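A black cloth makes clear glass easier to see

The chemistry prep room at Skolwood serves 11 teaching groups, and the technician who runs it has been there since the college moved out of Skukodbridge. We spoke on 2024-04-11, between two practicals.

"I lay the cloth first," she said. "Clear plastic and clear glass on a pale bench, you lose the edges. On black you can see them."

The rack is acrylic, bought in March from Khamphan to replace a wooden one.
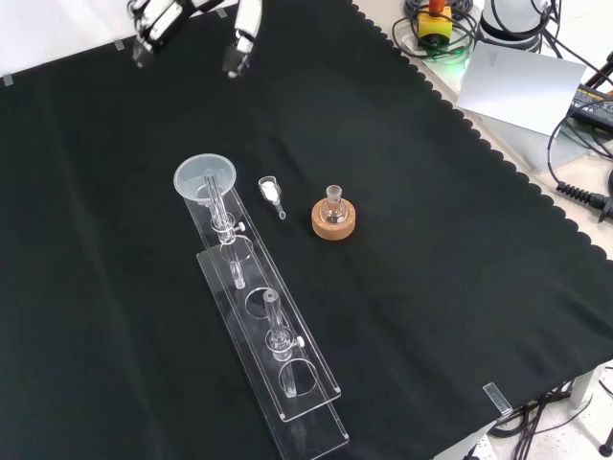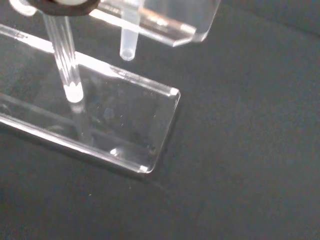
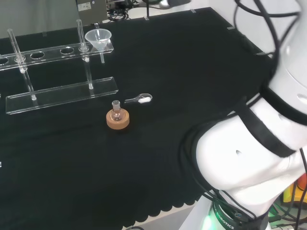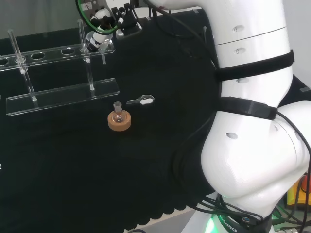 She prefers a funnel with a wide mouth for powders. "If it's narrow, you spend the lesson sweeping up. Tap it, don't poke it."

Round-bottom flasks go on cork rings as soon as they leave the cupboard. The store holds roughly 800 pieces of glassware, and she blames most breakages on flasks put down where they can roll.

Does the cloth get washed? "Every fortnight - more often if there's been a spill. It was a table cover once. Someone was throwing it out."

She would like a second rack, but the order is waiting on next year's budget. Until then the groups take turns.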